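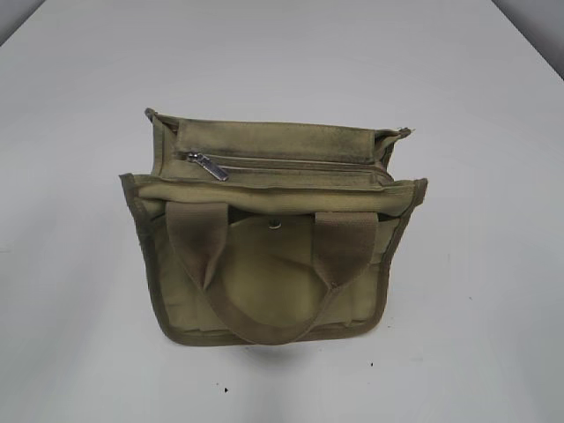 Re: [floor-automation] Open day at Prirkier – anyone go?

Went, yes. Typing this on the train so excuse the state of it. Will try to answer Snežana's questions in order but no promises.

Snežana Stan wrote:
> Hi all, I had to miss the Prirkier open day and would love a report
> from someone who got in. Mainly three things. Did they run the soft
> goods cell live or was it the video again? What are they using for
> grasp planning on straps and handles? And did anyone from Dimitriou
> say when the new controller ships? We have a budget meeting coming up
> in March and I need something better than a brochure.
> Thanks, Snežana

Live. Two sessions, morning and after lunch, I stayed for both. The morning one started forty minutes late, something with the safety scanner, and half the group wandered off for coffee and missed the first runs. Their loss, those were the good ones.

Setup is a plain white table, fixed camera, arm on the far side. One item at a time. Task is pick up the bag by the handle, carry it across, set it down upright in a tote. They had a bin of bags and pouches to work through but the one they kept coming back to was an olive canvas handbag with a zipper panel standing up at the back and one webbing handle hanging down the front. If you've ever tried this you know why. Strap is nearly the same color as the canvas, it has a twist in it on the left side, and it lies right against the front face so there's not much of a gap to get a finger under. The zipper pull is metal and catches the light and it's a much more tempting target for the detector than the handle is. They said as much. An early version went for the pull every time.

Numbers, from the slide, so take them as theirs and not mine: 439 trials on soft bags since they changed the planner, 85 percent first-try grasps on the handle. On twisted straps only it drops to 66. I liked that they put the second number up at all. In the sessions I saw, I'd say it looked about like the slide. It missed the olive bag a couple times, once it pinched the rim along with the strap and lifted the whole thing crooked, and the operator let it carry on, and it still got to the tote. Whether you call that a success is up to you. They do. We wouldn't.

Grasp planning – they look for the two places where the handle leaves the top rim, then trace the webbing down from each side until the traces meet. Grip point is picked somewhere on the flatter side, away from the twist. No depth on the strap itself, they gave up on depth for anything that thin. Somebody asked what happens when the loop folds back inside the bag and the answer was basically that it gets kicked to a person. Fair enough. I asked about dark bags on a dark table and got a shrug, they only run white tables. Worth knowing becuase our line is gray rubber belt end to end.

Cycle time is slow. I didn't get an official figure and I was timing on my phone, badly, so I won't post it. Slower than our hand station, for sure. They talked a lot about running it overnight.

Gripper is the Bresico two-finger with swapped pads. Pads wear out. More than 114 pairs gone through on the test cell so far, per the guy loading the bin, who seemed a little tired of changing them. Ask about pad cost before you ask about anything else. I tried and got passed to sales.

Dimitriou – one person there, standing by the posters. No ship date. "First half" and then when I asked first half of what he laughed. I would not put it in a budget. If you need something for the March meeting I'd price it with the current controller and leave a line open.

Other stuff, quick. The Mestinon booth was just a conveyor and a screen, skip it. The tour of the back hall was worth it though, they let you stand right at the fence. Wear closed shoes, they turned a couple people away at the door for sandals. Parking is terrible, take the shuttle from the station, it runs til 5.

I have the handout, eleven pages, mostly the slides again but the planner diagram on page 6 is readable. Can scan it when I'm back at my desk. Also have a contact for the cell team, will send off list, Snežana, if you want to ask about the gray belt question directly. I'd go to the next one, and bring your own bags, they said they'd run visitor items if you email ahead. Wish I'd knwon that before.

OK my stop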